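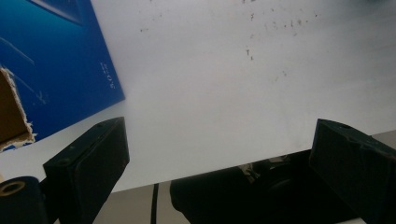
Open gripper fingers at a white surface, with the blue Sony-labelled box or board and a bit of torn cardboard at left.

Search this site Go

The second column of the budget

Vendula Zelenák
February 9, 2023

I have been asked to help with four equipment budgets in the last two years, and every one of them arrived in my inbox with a single line for the robot. The line has the robot's name on it, a price, and sometimes the word "gripper" in brackets after it, the way you might write "(batteries incl.)" on a kid's birthday list. I love these budgets, I really do. They're so hopeful! Somebody has been to a trade day, had a coffee and a sausage roll, watched an arm put jars in a tray, and driven home down the highway doing sums in their head. I'd never want to pour cold water on that feeling, having had it plenty of times myself.

But I'd like to argue for a second column, and I'd like you to fill it in before you sign anything.

My own place is a small returns and repacking outfit. We open cartons, check what's in them, wipe it down, put it in a fresh carton and send it on. Every carton is a different carton. Some come in squashed, some have been opened with what I can only guess was a bread knife, and the cardboard has that furry white edge where the facing has torn away from the brown. If you handle tidy new product all day, half of what I say here will seem fussy, and you're welcome to skip ahead or go and put the kettle on.

When we bought our first arm, from a dealer called Brurkier, I put down the price of the arm and the price of the gripper and a little extra for freight. I was rather proud of the spreadsheet (it had colours). What I'd left out was nearly everything the gripper would touch, rest on, be fastened to or rub against. I had left out the bench top. I'd left out cable, and something to hold the cable. I'd put nothing down for fingers, as it hadn't crossed my mind that fingers were a thing you bought again.

Fingers are a thing you buy again. Have a look at a pair that has done some work and you'll find the edges scuffed and the gripping faces gone a bit tired, and that's with everybody being careful. In our first year we spent $1,913 on fingers, pads and the little screws that go with them, and I had budgeted zero. It didn't sink us. It did come out of the money I'd put by for training, which meant that two people learned the machine by leaning over the shoulder of a third, and I'm still paying for that in small ways.

So my first plea is a plain one. Ask the dealer what a set of fingers costs, ask how many sets a site like yours gets through, and then write the answer down as a yearly cost next to the power bill. If the dealer doesn't know, ask for the name of a customer who does. Kadlec, who supply our pads now, sent me a one-page sheet with prices for single pairs and for boxes, and I could have hugged whoever typed it.

My second plea is about surfaces, and here I know I go on a bit. A white top is a wonderful thing to work over. You can see what's on it, the camera can usually see what's on it, and it makes the place look cared for. It will also show you every speck, and there will be specks. I had ours priced as furniture, a thing you buy once and keep till you retire. It should have been priced as something between furniture and a tea towel. We now put down a top sheet that can be swapped, and there's a line for it, and there's another line for the minutes somebody spends wiping it. Those minutes are wages. They belong in the budget with the rest of the wages and I won't be talked out of it.

(Vratislav Bartoš, my business partner, would like it known that he thinks the wiping line is silly. He's a lovely man and he is wrong, and he hasn't had the cloth in his hand lately.)

Then there's the matter of what you plan to pick up. The trade day arm always has jars, or blocks, or something with nice square shoulders. Your own stuff is printed and glossy, or creased, or it has a flap that moves when you wish it wouldn't. A big electronics brand will put its name in white on a strong blue and it'll look terrific on a shelf, and under the lights over your bench that same gloss may well be the most troublesome thing in the building. I can't tell you beforehand whether it will be. Neither can the brochure. What I can tell you is that a week of trials with your own worst cartons costs a good deal less than an arm, and you should have money set aside for that week as if it were a part you were ordering.

We didn't do this the first time round. The second time, when we were choosing between Brurkier again and a smaller firm, Stimov, I packed 332 of our ugliest returns into the van and took the lot to each of them. I was a nuisance, I'm sure. The Stimov people made me a cup of tea and cleared a whole corner. Brurkier were perfectly kind too, but they'd booked me in for an hour, and an hour is long enough for a demonstration and too short for a trial. I'm not going to say which machine was cleverer as I don't think I learned that. I learned who would be patient with me when things went sideways, and I wish there were a box on the form for it.

I should be fair to the other view, which I hear from accountants and also from my brother-in-law. It goes like this: if you load up the budget with fingers and tops and wiping and trial weeks, the total gets so fat that the board (or the bank, or your spouse) says no, and then you've got no robot at all, and you're still doing it by hand in ten years with everybody's wrists aching. Better to get the machine through the door on a lean number and find the rest as you go. I do understand this. I've known good projects that would never have started if the whole cost had been laid out on the table on the first morning, and some of them came good.

Still, I can't recommend it. The rest has to be found anyway, and when it's found as you go it's found in bits, by whoever is standing nearest, out of whatever tin has money in it. Cable is the one I always come back to. A cable is cheap. A cable hanging where it shouldn't be is cheap too, right up until it catches on something, and then you've bought the cable, the connector, a technician's morning and a great deal of standing about. We had three goes at routing ours properly. Each go was small enough that I didn't write it up. Had I added them together beforehand I'd have paid for the decent guides at the start and thought them a bargain.

If you want a number to begin with, I set aside about 90 dollars a week for each arm to cover the bits that wear, and I review it every August when I'm doing the rest of the books and already in a bad mood. Yours will be different. A cleaner job might get by on a lot less, and if you're handling anything gritty I'd start higher and be pleased if I was wrong. Whatever figure you choose, give it its own line with its own name. Please don't tuck it under "sundries". Sundries is where we keep the biscuits, and when times get tight it's the first place anyone goes looking.

A word on warranties, as I've been asked. Ours ran for 5 years on the arm and said nothing whatever about the gripper, and I only noticed when I rang up about it. The woman on the phone was very gracious. She had clearly explained it before. Read the bit about "consumable parts" and then ask, in writing, which parts those are. I'd do this with any dealer at all, the good ones included, and the good ones don't mind.

We're planning a third arm now. The project has a name, Unia, which was Vratislav's idea and which I've stopped arguing about, and it has a spreadsheet with two columns. The left one has the robot in it. The right one has spare fingers in it, a top sheet, cable guides, a trial week, the wiping, and a shelf to put the spares on, which I'd forgotten both times before and which Vratislav reminded me of, so credit where it's due. The right column is longer than I'd like. I've printed it out and stuck it up beside the kettle, and people keep adding to it in biro. Yesterday someone wrote "a second bin". I've priced one.

Comments on this piece are welcome through the contact page.

Contact us | Copyright 2023 Vendula Zelenák | Back to top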